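Objet : Re: [robots-maison] Alors, elle plie ou elle ne plie pas ?
Date : 4 octobre 2020
À : liste robots-maison

Bonjour à toutes et à tous,

Je reprends le fil là où il s'était arrêté, en gardant le message d'origine pour celles et ceux qui se sont inscrits depuis :

> Bonjour la liste,
> Je relis nos échanges de mars et j'ai l'impression qu'on tourne en rond.
> On nous montre un bras qui plie une serviette, toujours la même, posée
> bien à plat sur une table vide, et on en conclut que la lessive est
> réglée. Moi je tiens une boutique de vêtements d'occasion. Mon problème
> commence avec le carton qui arrive : tout est en boule, il y a des
> manches retournées, un collant pris dans une fermeture éclair. Est-ce
> qu'il existe aujourd'hui une seule machine à laquelle je pourrais
> confier ce carton ? Et sinon, c'est pour quand ?
> Je précise que je ne suis pas technicien, soyez gentils dans les
> réponses.

La question est excellente et je suis ravi qu'elle vienne d'une boutique ! Ma réponse courte : non, pas encore, pas le carton entier. Mais il y a dans ce carton plusieurs travaux différents, et sur certains on avance à une vitesse qui m'enchante.

Prenons dans l'ordre. D'abord sortir une pièce, une seule, du tas. Ça paraît idiot et c'est pourtant là que j'ai vu le plus de progrès. L'équipe de Virnatell a publié ses essais sur du linge en vrac : 251 prises, avec une pince à deux doigts tout à fait ordinaire, et 8 fois seulement la pince est remontée avec deux vêtements collés ensemble. J'ai relu la page trois fois. Il y a deux ans, on attrapait la moitié du tas ou rien du tout. Bon, c'étaient surtout des tee-shirts, je le concède volontiers, et je voudrais voir la même chose avec des pulls en laine.

Ensuite comprendre ce qu'on tient. Une chemise pendue par un bout de manche ne ressemble à rien (essayez chez vous, les yeux mi-clos !). La méthode de Gravow consiste à laisser pendre, faire tourner, regarder, reprendre plus bas, jusqu'à trouver les épaules. C'est lent. Il faut compter quatre minutes pour une chemise, là où vous en mettez dix secondes en pensant à autre chose. Mais elle y arrive sans qu'on l'aide, et avec des chemises qu'elle n'avait jamais eues en pince.

Puis mettre sur cintre et accrocher au portant. Là, je ne connais personne qui le fasse proprement. Le cintre glisse, le col se coince, et la barre est déjà pleine de vêtements qu'il faut écarter pour se faire une place. Écarter des vêtements ! Deux doigts humains font ça sans y penser. Pour une pince, c'est pousser quelque chose de mou contre autre chose de mou en tenant une troisième chose molle.

Et enfin il y a le lieu, dont on parle trop peu sur cette liste. La serviette sur sa table, d'accord, mais une vraie salle, c'est du passage, du jour qui entre par les vitres, des cartons au sol et des vaporisateurs à côté.
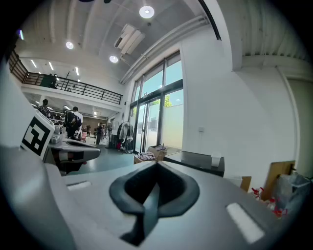 Un abonné m'a écrit hors liste qu'à son avis je m'emballe, que le pliage l'intéresse moyennement et que le jour où une machine saura vider un lave-vaisselle sans rien casser, il en reparlera avec plaisir. Il ajoute que chez lui, à l'atelier, les seules choses automatisées qui tiennent dans la durée sont celles qu'on a boulonnées au sol derrière une grille, et qu'un robot qui doit faire attention aux gens passe sa journée à attendre.

Je prends l'objection très au sérieux, surtout la fin. Attendre, c'est bien ce que faisait le chariot Cronin que j'ai suivi tout un après-midi dans une réserve de magasin. Il s'arrêtait dès que quelqu'un traversait l'allée, repartait, s'arrêtait encore. Sauf qu'à la fermeture il avait quand même rapporté tous les bacs vides au quai, et que les employés avaient fini par ne plus y prêter attention. Pour une tâche sans urgence, la lenteur me gêne assez peu. Si le carton arrive à 18 heures et que tout est trié à l'ouverture, la chemise à quatre minutes devient presque raisonnable. Faites le calcul : 100 chemises, un peu moins de sept heures. Une nuit !

Pour le lave-vaisselle, je suis plus optimiste que lui sur les assiettes et aussi pessimiste que lui sur les verres à pied.

Reste la question du prix, que je laisse à d'autres. Cluler annonce une pince d'essai à 1012 euros, sans le bras, sans l'ordinateur, et avec des patins en caoutchouc qu'il faut changer souvent dès qu'on touche à du denim. C'est encore du matériel de bricoleur obstiné, j'en suis un, ça ne me fait pas peur. Pour une boutique, je dirais d'attendre.

Alors, pour répondre franchement à notre ami des vêtements d'occasion : gardez vos deux mains pour le portant et pour la fermeture éclair. Le tri grossier du carton (clair, foncé, à jeter), je parierais volontiers dessus d'ici quelques années, et j'aimerais beaucoup qu'on essaie avec un vrai carton à vous, collant compris. Si vous êtes d'accord, dites-moi en gros ce qu'il y a dedans d'habitude, combien de pièces, et si les enfants et les adultes sont mélangés.

Et si quelqu'un ici a déjà vu une machine enfiler un cintre dans un col boutonné, même une fois, même mal, qu'il envoie le lien, je suis preneur !

Bon dimanche à tous

--
Pour vous désabonner, envoyez un message vide avec « stop » en objet.
Archives de la liste : accès réservé aux abonnés.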